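Usisitz Approves Equipment Plan for Household Handling Program

Parkton – Usisitz has approved an equipment plan that will add 77 hand-held gripper units to its household handling program over the coming budget year. The plan was presented to the board in October by Štěpánka Bednárik, head of procurement, and passed with one amendment concerning spare parts.

The program currently works with 128 units, all of the same general type, which operators carry into furnished homes and use on everyday belongings. Recordings made with the units are used to train robot arms at the Parkton laboratory. Under the new plan, 51 of the existing units will be retired as their service agreements end, and the remainder will be kept in use alongside the new purchase.

Ms. Bednárik told the board that the need for replacement parts had been underestimated in the previous budget. Finger pads and pivot pins were ordered singly, often at short notice, and delivery times varied from a few days to more than a month. The amended plan sets aside a fixed sum for these parts and requires that they be held in stock at Parkton.
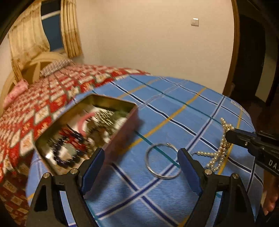 Finger pads account for the largest share of the parts budget. The department has asked suppliers to quote separately for pads suited to small and smooth items, a category in which the program expects to do most of its work next year. Jewelry is the first group on the list. A strand of pearl-like beads held at the tip of one gripper and a thin silver bangle lying flat on plaid cloth call for quite different grips, and the request for quotations names both kinds of object. Suppliers must state the expected working life of each pad and the price of a full replacement set.

Wafula Mutiso, who manages field operations, asked that the purchase be divided into 3 deliveries so that operators can be trained in groups. "We would prefer to receive fewer units at a time and have every one of them in use within two weeks," he said. "Equipment that waits on a shelf is still using up its warranty." The board accepted the request.

Two suppliers, Ondrejka and Flultinska, have been invited to submit final offers. Both provided trial units earlier in the year, and operators completed over 121 hours of sessions with them in private homes. Price will count for half of the final score. The rest will be divided between repair terms, weight and the ease with which pads can be changed on site.

The plan also covers carrying cases, chargers and a second calibration bench. A proposal to lease part of the fleet was considered and set aside – the finance office found that leasing would cost more after the second year – but it may be raised again when the next budget is prepared.

The first delivery is expected in the spring. Questions about the tender should be sent in writing to the procurement office at Parkton.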